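Unit 4 handout: Simulation packages for home robots
Lodov Technical Program, room 18
Feb 21, 2022

Read this before the lab. The product under review is Grusard, a room simulator sold by Kovács for testing indoor robots before any hardware is bought. We use the teaching license, which costs $589 a year for the whole lab. The other package on the reading list, Risar, comes up next unit.

What you get

The license covers 18 seats and a library of 200 furnished rooms. Each room can be loaded with a robot model of your choice and viewed from any camera you attach to it. Physics and rendering run separately, so you can slow one down without touching the other.

Surfaces

Many robot vision faults start with surfaces. A dark panel gives a depth sensor little to work with, and thin marks on it can be picked up as edges. Grusard lets you load worn textures as well as clean ones. Use the worn ones for this lab.
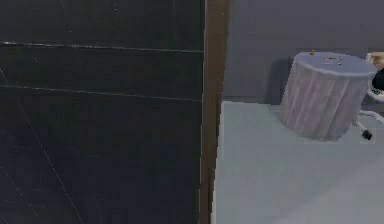 Figure 1. Rendered view with a scratched dark panel at left and a cloth-covered round piece at right.

Two points from Figure 1 will be on your worksheet. First, the border of the brown strip next to the panel is stepped, and an edge detector may report many short segments there in place of one line. Second, the covering on the round piece hangs in folds down to the floor. Decide whether your planner should treat it as a solid cylinder or as soft material, and write down which you chose.

Weak points of the product

Loading is slow on the older lab machines. The manual covers camera setup in 2 pages and leaves out lens distortion. Cloth settings are kept in a separate menu and are lost if you close the room without saving.

For the lab

Run the edge detector with the default threshold, then at half that value. Save both outputs. Hand in the worksheet with your settings file attached.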